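The Bag by the Door
From the Holtilton Neighbors newsletter, October 8, 2019
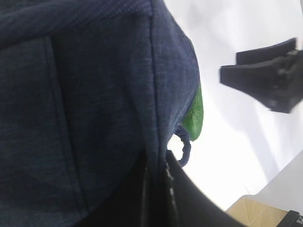

I have a thing about bags, and those of you who read my July piece on the tote drawer (sorry, and thank you for the emails!) will know it's been getting out of hand. So this fall I gave myself a rule: one bag for everyday stuff, and everything else goes up in the closet until I can prove I need it. The one I kept out is navy blue, and I picked it mostly for the fabric, which has those darker and lighter threads all mixed together so it looks a bit like denim when you get up close. Navy goes with everything I own, and flecked navy hides the crumbs. And then there's the bright green tab peeking out at the side, with a thin blue cord loop hanging just under it, and I'm not going to pretend that the green didn't seal the deal. I can spot it across a dark hallway before coffee.

Now, the rule sounded easy when I made it. The trouble was what went into the bag. On the first Sunday-best tidy-up of the season I tipped my old one out on the bed and found two umbrellas, a jar lid, a library book from the Jukcombe branch that I had already paid for, and enough receipts to paper the bathroom. I called my friend Frida Kjærgaard, who is the most organized person on our street, and she came over with a roll of painter's tape and a marker and made me sort it all into piles. I wanted a "maybe" pile. She wouldn't let me have one.

What we ended up with was a short list that lives on the inside of my closet door. Wallet, keys, phone charger, the little zip pouch with tissues and Band-Aids, a folded shopping bag, a pen that works. If I'm going to be out past lunch I add a water bottle and something to eat. That's all of it! Anything else that goes in has to come out again the same evening, and I do mean the same evening, before the TV goes on. I've been at it about 3 weeks and I've slipped up twice, both times with mail.

The small stuff was harder than the big stuff. Big things you notice, they dig into your side or they make the bag lean over when you set it down. It's the hair ties and the loose change and the half packs of gum that pile up at the bottom. I've started using pouches for those, one for money bits and one for everything I'd be embarrassed to have roll out at the bank. Halldóra Grímsdóttir wrote in after the tote drawer piece to say she uses an old glasses case for coins, and I tried it, and it's great - snaps shut, easy to find by feel, doesn't rattle much.

A few words on cleaning, as several of you asked. I go over the outside with a lint roller and then a soft brush along the seams, where the dust likes to settle. Spots get a damp cloth and a drop of dish soap, dabbed and not scrubbed. I don't put my bags in the machine anymore. I did it once with a gray one that I loved, and it came out a different shape and never sat right on my shoulder again. For the inside I just turn it upside down over the tub and give it a good shake, then leave it open by the window for an afternoon.

I also promised to say where the closet bags are going. There were more than I'd like to put in print, but 4 of them are in really nice shape and I'm bringing those to the swap table at the Kragh Street hall. One is a roomy canvas weekender that somebody with kids should grab, and there's a black evening thing with a chain strap that I've carried exactly once. If you've got bags of your own to pass along, please empty them first, and check the side pockets too - last year I took one home and found a stranger's dentist card and a fairly old mint.

The hall opens at 10, and coffee is on as usual. I'll be the one with the navy bag, looking at everybody else's and trying hard not to take any home.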